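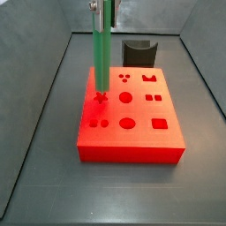
The Pledness fingers over the star hole on my sorting board.

Pledness Long Fingers, reviewed
Posted Dec 29, 2023

I've been swapping fingers on my little arm all December, and these are the first ones I haven't wanted to take off again! They're long, flat and green, they cost $39 a pair, and they bolt straight onto the Foltlow bracket I already had. Fitting took 11 minutes, most of it spent hunting for the right hex key.

My usual test is a shape-sorting board, the red toddler kind with nine positions. Round pegs are easy and tell you very little. The star is the one I care about, because you have to get the rotation right as well as the position, and fat fingertips hide the hole from the camera just when you need to see it. These close up into such a slim profile that I could line up over the star and still see most of the board. Lovely.

Before this I used the Closta soft pads. They grip harder (no argument there) and I'd still pick them for anything heavy or slippery. But they're chunky, and in the front row, where the holes are bigger, they did fine, while the pair of small squares on the right of the middle row drove me up the wall. With the Pledness set I got the small pieces in on the second evening.

I ran 540 picks in all, driven by the Maglaya controller with its stock settings. Then I turned the closing force down a notch and things got better still — the long fingers do flex near the tips if you squeeze too hard, and a flexed tip lets a peg tilt. The dark arch piece, with its curved top, was the fussiest. Grab it across the dip and it swings. Grab it by one raised corner and it goes where you want.

Grumbles: the finger faces are very smooth, so I may add some grip tape, and the instructions are one folded sheet with tiny print. I'd also love a shorter version for tight spaces, as mine come close to the wall panels when I reach into a corner.

They're staying on the arm. Next up is a wrist camera, if I can find somewhere to route the cable.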